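Marnthorpe Adult Learning
Food at Home and Work, Unit 4
Packed Lunches: Boxes, Portions and Keeping Things Cold
Handout to go with the second session. Tutor: Shirley Lightfoot

Bring this with you next time, as we'll fill in the blank planner together. If you missed the first session, the notes on fridge temperatures are in the folder by the door.

1. Choosing a box

Most people on the course already own a box of some kind, so there is no need to buy one. If you are buying, look at the lid first. A hinged lid can't get lost, but it is harder to wash around the hinge. A separate lid goes in the rack flat, and goes missing. Either is fine.

Check how it closes. One latch on the front is enough for dry food. For anything with a dressing or sauce you want a seal running round the inside of the lid, or a small screw-top pot that goes inside the box. Fill the pot with water, close it and turn it upside down over the sink before you trust it with soup.

Glass keeps no smells but is heavy on a walk to work. Plastic is light and will stain with tomato or turmeric. A paste of bicarbonate of soda left on for an hour takes out some of the stain, not all of it.

2. Boxes with a divider

A low divider keeps solid things apart. It does not hold liquid. Grapes on one side and a sandwich on the other will be all right; sliced cucumber will wet whatever is next door by midday unless it has been patted dry.

Put the biggest item in first, then fill the gaps. Food that can't slide about arrives looking the way you packed it. Cherry tomatoes, sugar snap peas or a few nuts are useful for filling corners – check your child's school's rules on nuts.

The Bielecka method some of you asked about is just this: starch in the large part, protein next to it, fruit or vegetables in what is left. It came up in the course reader (the chapter by Hasitz) and the diagram there is easier to follow than the text.

3. Keeping it cold

Cooked rice, meat, fish, egg and soft cheese need to stay cold until they are eaten. Make the box up the night before and leave it in the fridge overnight, with the lid on. An ice pack goes on top of the food, as cold air sinks. A frozen carton of juice will do the same job and can be drunk at lunch.

Cool rice quickly, within an hour, and eat it the next day at the latest. Throw away what comes home uneaten.

4. Washing up

Open the box as soon as it comes home. Rinse with cold water first if there has been egg or milk in it, then wash in hot soapy water. Go round the latch and the rim of the lid with an old toothbrush. Leave it open until it is quite dry – a closed damp box will smell by morning.

5. For next time

Keep a note of what you pack over 7 days and what comes back. Write down the cost if you can, using the price on the packet divided by the number of portions. The Cenduvitz tables at the back of the reader give portion sizes for bread, pasta and cheese, and you may use those in place of weighing.

Bring your own box, clean and empty. We'll be packing the same lunch into all the different shapes to see which ones hold it properly. Bread, fillings and fruit are provided. Let Shirley know about any allergies beforehand, and bring a tea towel.

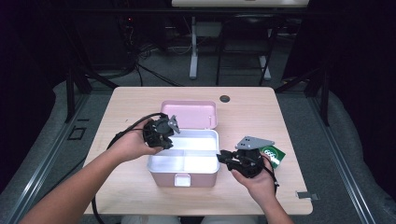

The session after that deals with flasks and hot food, so please hold on to this sheet. Spare copies of the planner are in the folder as well.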